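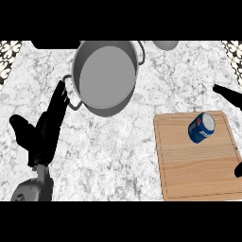 The owner of Graseo, a soup kitchen and takeaway in Otau, has made stock the same way since she opened. She starts it before the bread is in and leaves it alone for most of the morning.

"People ask for the recipe and I tell them it's bones, onions, carrots and water," she says. "They think I'm hiding something. I'm not. I put bay in it if there's bay."

She did not train as a cook. She worked in the office at Sandhu, the packing firm on the edge of town, and cooked for a church lunch once a month. When the firm cut its hours she took the lease on a shop that had sold curtains. The first winter she served 60 bowls on a good day. Now it is closer to 100, and in October, when the walkers are still coming through, she sometimes runs out before two.

The menu has 3 soups on it and rarely changes. Lentil is always there. The other two depend on what the growers at Honier have too much of, and for a good part of the year that means leeks.

"I did try a fish one," she says. "It sold, but the shop smelt of it the next day and the lentil people complained."

Her views on stock are firm. She never lets it boil hard – a bubble now and then is enough – and she doesn't add salt until it has become soup. Chicken bones get four hours, beef bones get all day. She skims it in the first half hour and after that thinks skimming is mostly something to do with your hands.

Would she use cubes? "At home, yes. I had one last night."

The price of a bowl went up by 70 pence in the spring, the first rise since she opened. She put a notice in the window and expected arguments. One man wrote underneath it that the bread had got smaller as well. She weighed a slice and he was right, so she spoke to the baker.

She has been asked to open a second shop and has said no twice. The lease on this one is up for renewal next year and she would like the flat upstairs included, mainly for the storage. Until then the onions live on the back stairs.

Graseo is open for lunch only and doesn't take bookings.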